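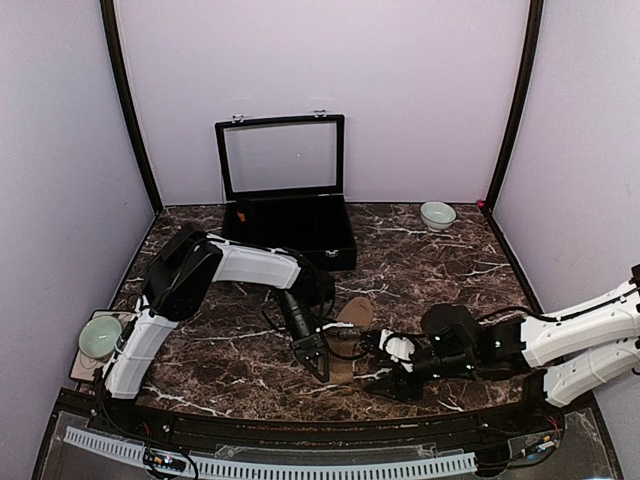
How long does it take to sort out one drawer of small things? Most of a day, if you stop to look at them, and I did.

24 June 2025

Up early and couldn't get back to sleep. Cold in the kitchen. Had toast and the last of the marmalade and decided I'd do Mum's dresser drawer before I found something else to do instead. It has been in the spare room since we cleared the unit in September and I have walked past it every day with the washing.

The drawer came out in one go, which I wasn't expecting, and I had to carry it sideways down the hall. Rings, brooches, odd earrings, cufflinks of Dad's, a watch with no strap, keys to nothing, safety pins, foreign coins, two thimbles. A lot of fluff. I tipped it out on an old towel on the kitchen bench and picked the fluff off first. Then I put the kettle on again.

The case is the one I bought from Hestow. It cost $136, which I thought was too much at the time and still do, but it is a decent thing. Black, with a clear window in the lid so you can see what's inside without opening it, and black velvet in the compartments. The clasp is small and sits at the front over to the right. I'd have put it in the middle. Two little hinges. The lid will stand open by itself if it has a wall behind it to lean on.

I had looked at the Biwott one as well. It was cheaper, with drawers, but drawers are how we got into this. With drawers you put things in and shut them.

Laurier Chan rang at 10 to ask if I still wanted a lift on the weekend. I said yes. I told him what I was doing and he said to start with the pile I cared about least. So I did the coins first. They went in an envelope for his grandson, who collects them, or did last year. Then the keys. I tried three of them in the back door for no good reason and put the whole lot in the metal recycling.

The two green bowls have been the most use of anything. They're a pair, pale green, round, nice and wide at the top so you can get your fingers in. Mum had them for olives. I have used them for sorting ever since I started on her things, one for keep and one for don't know. The trick is to keep them well apart. When I had them side by side last time I kept dropping things in the wrong one and had to go back through both. I don't have a bowl for give away. Those go straight in a bag by the door or I take them out again.

By lunch the don't know bowl was fuller than the keep bowl. Soup, and the end of the bread. I didn't read, just sat there.

Afternoon was the brooches. There were ten, and I had been dreading them more than the rings. The rings are easy because she told us who was to have which, years ago, and wrote it down. The brooches she never mentioned. Some I remember from church and weddings, and a couple I'd swear I have never seen in my life. One has a pin so bent it would take your thumb off. I straightened it with the pliers and it held, but I wouldn't wear it on anything good.

I cleaned the silver ones with a bit of bicarb on a wet cloth and an old toothbrush. Rinsed, dried them on a tea towel, then left them near the heater for an hour. The Daltura polish under the sink had set hard in the tin so I threw it out. The woman at the markets told me not to put anything damp on velvet as it marks and never comes right, so I was careful about that. I left the one with the pearls alone and only wiped it with a dry cloth.

Mutua Nyanda came over after school pick-up to return the big saucepan, and stayed for a cup of tea. She is better at this than I am. She said to lay everything out in the case before deciding which compartment was for what, as you always end up with one thing that is too long. She was right. Dad's tie pin doesn't fit anywhere except corner to corner. She also said I should take a photo of each piece and write on the back who gave it to her, while I can still remember. I said I'd do it. I might.

She asked about the watch. It's a Urano and it stopped before I left home. Dad gave it to her and they were married 37 years, so it stays, strap or no strap. I don't think it's worth getting fixed. I wound it a few turns and nothing happened, and I stopped in case I broke something.

Where I got to: rings done and in their own small bags with names on. Cufflinks to my brother. Safety pins in my sewing tin. Thimbles in there too, though I don't use one. Watch in the keep pile. Six brooches to keep, two for my niece if she wants them, two for the op shop. Odd earrings not touched. I put them back in a jar and put the jar on the shelf where I will see it.

The drawer itself wants a proper scrub. There was old lining paper in the bottom stuck down with what looked like flour paste, and it came up in strips. Something was written on one strip in pencil but it was only measurements, for curtains I think. I kept it anyway. It's in the back of this book.

Ate late, eggs. Rang my brother about the cufflinks and he said he doesn't own a shirt that takes them. He wants them though. I'll post them with his birthday card.

Need: padded envelope, bicarb, bread, more of the small bags. Ring Laurier back about what time.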